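L'atelier de tapisserie Drikik reprend ses cours du soir

Bonne nouvelle pour celles et ceux qui gardent au fond du garage un fauteuil de grand-mère en se promettant de s'en occuper un jour : l'atelier Drikik rouvre en avril ses cours du soir de tapisserie d'ameublement, interrompus depuis le départ à la retraite d'Amândio Pinheiro, que beaucoup d'habitants du quartier connaissent et saluent encore dans la rue.

C'est Teresa Guerreiro, son ancienne apprentie, qui prend la suite avec Zoia Boiko, venue de la couture et passée aux sièges un peu par hasard, en refaisant les chaises de sa cuisine. Les deux femmes accueilleront 12 élèves par session, à partir de 18 h 30, et la formation s'étalera sur 14 séances. On y apprendra à dégarnir une assise, à poser les sangles, à choisir une mousse qui ne s'affaisse pas au bout d'un hiver, puis à tendre et à agrafer le tissu sans faire de plis dans les angles - « le moment où tout le monde retient son souffle », sourit Teresa Guerreiro.

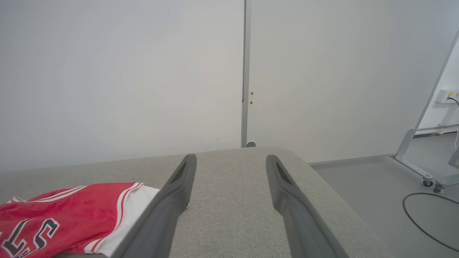
Les débutants commenceront par un tabouret ou une chaise simple, fournis par l'atelier. Ceux qui ont déjà un peu de pratique pourront apporter leur propre meuble, à condition qu'il passe la porte, assez étroite il faut bien le dire, et qu'il ne soit pas attaqué par les vers. Pour les canapés, mieux vaut appeler avant de louer une camionnette !

La maison Matos, qui tenait déjà le rayon tissus du temps de M. Pinheiro, mettra des chutes à la disposition des élèves. Ce dernier a d'ailleurs promis de passer de temps en temps, « pour voir si on range bien mes marteaux ».

Les inscriptions se font sur place, en fin d'après-midi. La première session est déjà bien remplie, mais une liste d'attente est ouverte pour l'automne.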